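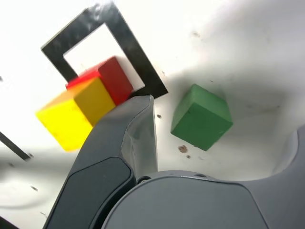 A red wooden cube and a black square frame on a white table.

Changes to the lending of costumes, from October

Readers who have followed these pages for some time will know that I keep the wardrobe register for the Tostell players. I write to set out how lending will be arranged for the coming season.

Requests should be made to Hanneke Dekker before 18 October. Each borrower may take 2 complete costumes, with shoes and hats entered separately in the register. Items are lent for nine days. Extensions may be granted by Hanneke or by me, but they must be agreed before the return date and noted in writing.

Kostumier has again agreed to clean the heavier garments, including the long wool coats from the Imlow production. Borrowers are asked not to wash these at home. One coat came back last winter with its lining shrunk, and Evelien Verstraete spent many evenings putting it right. I remain very grateful to her.

The green velvet jackets are withdrawn until further notice. Wouter Maes has examined the seams and considers that they will not stand another run. I was sorry to hear it - I wore one of them myself in my first season - but his judgement is sound.

Collection is from the side door in Michiels, between six and seven in the evening. The front door will be locked at those hours. Lieven Visser holds the second key.

Gloves are still missing from box nine.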